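Towels, again

Aug 4, 2018

Quick one as I've got a bag half packed and a ferry to Skandenness first thing.

So the airing cupboard. I said back in November I'd sort it and I did not sort it. Opened the door this morning and the whole top shelf came down on my head. Pillowcases, a hot water bottle, the bath mat from the old flat (why) and every towel we own.

Rules, made up on the spot:

- two bath towels each, no more
- one spare set for guests
- anything thin goes in the car for muddy boots
- the Trinier ones stay, they were 90 quid for the set and I'm still cross about it

Folding is where I come unstuck. I do them in half longways, then thirds, so the fat edge faces out and the shelf looks like a shop. Works lovely on the small ones. The big ones I have to do on the bed as the table's not wide enough, and they slide about on the quilt and I end up starting agian. Shake, flatten, find the corners, lose a corner.

The yellow stripy one is the worst of the lot. Mustard with navy bands, had it for years, won't lie flat for anyone.

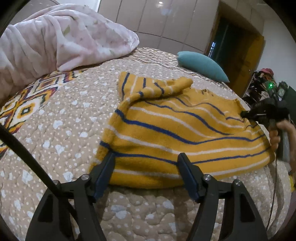 It's fraying along one edge too, bits of thread coming off it, so by my own rules it should be boot duty. But it's a good beach towel and it's going in the bag. Might run a hem up it when I'm back - might not.

Still to do: flannels, the pillowcases with no partners, and teh bottom shelf, which I haven't dared look at. Also need to find my other sandal. Ferry's at seven.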